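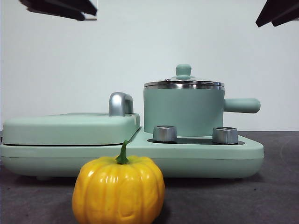

December 28, 2023
By the Damdale household desk

Walking to a hill shrine or a pilgrimage cave is mostly a matter of steps, damp stone and carrying your own water. The packing and the cleaning up afterwards can all be done at the kitchen table. These tips come from our walk up to the caves at Relach in September, when the path is still muddy from the rains.

Before you go

Lay out everything the night before and put back a third of it. A day bag for one person should weigh no more than 9 kilos, and less if there is a long flight of steps. The climb at Relach has 647 of them, with few places to sit.

You will be taking your shoes off and putting them on again several times. Wear slip-ons with a proper heel, or replace your laces with elastic ones. Keep a pair of thick socks in an outside pocket. Cave floors are cold and often gritty, and most shrines that ask for bare feet will allow socks, but ask first.

Offerings travel badly. Flowers should be wrapped in a damp tea towel and laid in a rigid lunch box. Put rice or sweets in a jar with a screw lid. Fruit goes at the top of the bag. Leave incense in its packet and roll the packet in a sheet of newspaper.

Food for the road

Flatbread keeps better than sliced bread. Cook it the evening before, let it cool fully on a rack, then stack it in a cloth. If you wrap it warm it will sweat and go limp. Boiled potatoes with salt and a little cumin will last until lunch. Fill two small bottles instead of one large one, so the weight sits evenly on both sides of the bag.

In the caves

A head torch leaves both hands free for the narrow parts. Put new batteries in and carry the old ones as spares if they still have some life. Butter lamps drip, so keep sleeves rolled and scarves tucked in.

Cleaning up at home

Let mud dry before you touch it, then brush it off outdoors. Wet mud only goes further into the cloth.

For wax or lamp butter on clothes, scrape off what you can with a blunt knife. Lay brown paper over and under the mark and press with a warm iron, moving to clean paper as the grease comes through. Then rub in washing-up liquid, leave it for 30 minutes and wash as usual. Check the mark has gone before drying.

Incense smoke clings to wool. Hang the jumper outside overnight in dry weather. If it still smells, soak it in cool water with 2 tablespoons of white vinegar, rinse, and dry it flat.

Brass lamps brought home as keepsakes can be cleaned with half a lemon dipped in salt. Rinse well and dry straight away with a soft cloth.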